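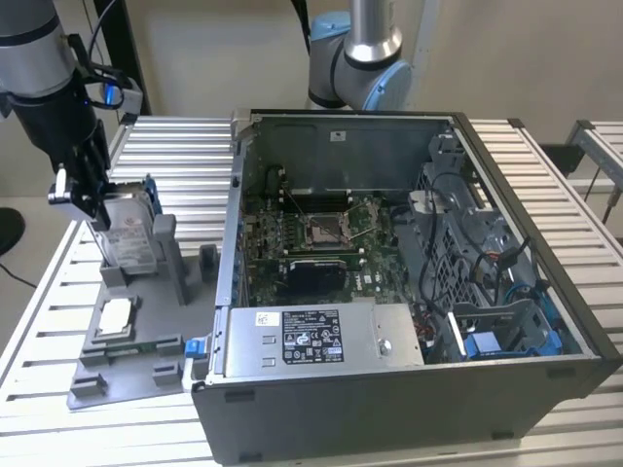 About Plesteo

Plesteo assembles and refits desktop computers for offices, schools and laboratories. The company was set up in Stonham in October 2009 and moved to its present workshop in Trusville when the original unit became too small for bench work and storage together. Anneliese Dreßler, who trained as an electronics technician, has managed the workshop since the move.

What we do

Most orders fall into one of 3 groups: new builds to a customer's parts list, refits of existing towers, and strip-down of retired machines for usable parts. The minimum order is 10 units. Single machines are accepted only under a service contract.

How a build is done

The tower is laid on its side with the side panel off, so that the motherboard faces up and every socket and slot can be reached from above. Loose parts wait in a molded fixture tray next to the chassis. Processors, drives and narrow boards each have a pocket, slot or holder of their own. The tray layout was drawn up in-house and is revised when a customer specifies a part that does not fit it.

The processor goes in first. The retention lever is raised, the pin field is inspected under a lamp, and the chip is set down without sliding. A socket with a bent pin is logged and the board goes back to the supplier – we do not straighten pins on new boards. Memory follows, then expansion cards, then drives. Drive labels are scanned before mounting, and the serial numbers are supplied to the customer with the delivery note. Power supply labels are left in place and uncovered.

Cabling is routed last. Each finished machine runs a memory and disk test overnight before the side panel is closed.

Capacity and premises

The workshop completed 498 new builds and 578 refits in the last financial year. Goods in, assembly and test are on one floor. The Poon building next door is used for packaging and for drives awaiting erasure, which are kept in locked cabinets and released by serial number.

Visits and orders

Customers may inspect work in progress by appointment. Parts lists should be sent as a spreadsheet with manufacturer part numbers – descriptions alone cannot be quoted. Lead times are confirmed once all parts are in stock.

Page last revised Apr 22, 2018.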